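Long thread on the whooping cough going around Grukley, for the parents and grandparents who keep stopping me in the grocery store. I was a school nurse for a good part of my working life and I'm happy to be stopped, but my frozen peas aren't. So let me put it all down where you can find it.

1/ First, where we are. The county health office put out its notice on 3 May 2025, and Rukby Elementary mailed letters to 360 families right after. If yours is still under a pizza coupon on the counter, go dig it out, it has the phone number for the nurse line on the back.

2/ A letter like that means there have been confirmed cases connected with the school. It doesn't mean your child has it, and it doesn't mean you need to keep a healthy child home. I know how it feels to open one of those, though. I had two kids in that building once and I read every word of every letter three times.

3/ Whooping cough (pertussis, if you're looking it up) is sneaky at the start. For the first week or two it looks like any old cold – runny nose, a bit of a cough, maybe a low fever, maybe none at all. That's the stretch when people go to work and to choir practice and hold the new baby.

4/ Then the cough changes. It comes in fits, one cough right on top of the next with no room for a breath in between, and it's often worse at night. Some kids make the whooping sound when they finally pull air in. Plenty don't, and grown-ups and teenagers very often don't, so please don't wait around for a whoop.

5/ Throwing up after a coughing fit is another clue, and so is a child who seems perfectly fine between fits. I can't tell you how many times a kid sat in my office looking pink and cheerful, asking about lunch, and ten minutes later could hardly get a breath. Tell the doctor about the fits even if there isn't one during the visit. If you can, take a video of one on your phone.

6/ Babies are the ones I lose sleep over. A little baby may hardly cough at all. What you may see instead are pauses in breathing, or trouble feeding, or lips or skin going bluish or gray. If a baby stops breathing, struggles for breath or changes color, call 911. Don't call me, don't call the nurse line, and don't post in the neighborhood group to ask if it sounds normal.

7/ Several people asked about testing. It's usually a swab way up the back of the nose, which nobody enjoys, but it's quick. Call before you go in so the office can have you mask up or bring you around to a side door. The clinic over in Prendmont has been asking people to wait in the car until they're called, and from what my neighbor tells me it has gone pretty smoothly.

8/ Treatment is antibiotics, and they do the most good when they're started early. Later on they may not do much for the cough itself, but they help keep you from passing it along. The usual rule is to stay home until five full days of the right antibiotic are done. Finish the whole prescription, too, even when everybody is feeling perky again.

9/ If someone in your house is diagnosed, the rest of you may be offered antibiotics as well, even with no symptoms at all. This surprised a lot of families back in my day and I think it still does. It's especially worth asking about if you have a baby at home or somebody is expecting.

10/ On cleaning, which I got more messages about than anything else, bless you all. Go ahead and wipe down the counters and doorknobs as you normally would. Pertussis mostly travels through the air when people cough and sneeze near each other, so opening a window and keeping the sick person out of the crowd will do more for you than a whole afternoon of scrubbing. Go easy on strong-smelling sprays around anyone who's coughing, and never mix cleaning products.

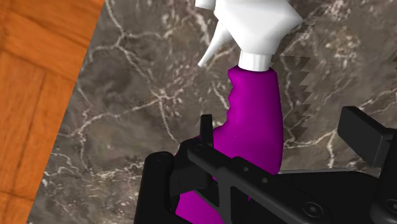 11/ Now shots. Kids get the DTaP series at 2 months, 4 months and 6 months, again between 15 and 18 months, and once more between ages 4 and 6. Then there's a Tdap booster at 11 or 12. If you've fallen behind, you don't have to start over. I want to say that again for the mom who wrote me such a worried note last night – you don't start over, you just pick up where you left off.

12/ Grown-ups, your turn. If you've never had a Tdap as an adult, ask for one, and after that it's a tetanus booster every ten years, which can be a Tdap. A lot of us had one when somebody's grandchild was on the way and haven't given it a thought since. I had to look mine up and it was older than my car.

13/ If you're pregnant, the recommendation is a Tdap during every pregnancy, generally between weeks 27 and 36. Yes, even if you had one last time and the kids are close together. You pass protection along to the baby before birth, and that helps cover those first weeks before the baby can have any shots.

14/ "But my son had all his shots and he still got it." I heard this from a dad at the hardware store, and he was plenty annoyed, and I understood. Protection does fade over the years. Vaccinated kids can catch it, but they tend to have a milder time of it, and the shots are very good at keeping little ones out of the hospital.

15/ There's a walk-in shot clinic in the Janssen Street library, in the big room past the children's books. They gave 128 shots at the first one and have ordered enough for up to 240 people at the next. Bring your insurance card if you have one. If you don't have insurance, come anyway and tell the person at the front table.

16/ Parking at the library is what it always is. The lot behind the old Rukby feed store is open to everybody and it's a short walk, and flat the whole way, for those of you with strollers or bad knees.

17/ For the sick one at home: small sips and small meals, a quiet room, no smoke anywhere near them, and a cool-mist humidifier if you've got a clean one. Skip the cough medicine unless the doctor tells you otherwise, it usually doesn't help with this and it isn't safe for little kids. Honey is fine for children over one year old. Never for babies under one, not even a dab on the pacifier.

18/ And please be ready for it to drag on. The old name for this was the hundred-day cough. A child who gets sick now may still have a bit of a cough well into August, and can have fits come back with the next ordinary cold, long after they've stopped being contagious. So if you hear a kid coughing at the pool this summer, be kind to the mother. She has probably been up nights for weeks.

19/ Grandparents, I know, I KNOW. You've got a new one to hold and you only have a tiny tickle in your throat. Wait. Wave through the window, drop the casserole on the porch, and go back when the tickle is gone. I did it myself when my youngest grandbaby came, and I cried in the driveway like a fool, and then I had the sweetest visit a couple of weeks later.

20/ I'm trying to answer everyone but I type with two fingers and there's a 280 character limit on replies for some reason, so I may be slow. For anything about your own child, please call your doctor or the nurse line, they can look at the chart and I can't.

21/ Adding one since I've been asked twice already: yes, the Prendmont clinic takes Grukley families, and yes, they have evening hours. Call first so they know you're coming with a cough.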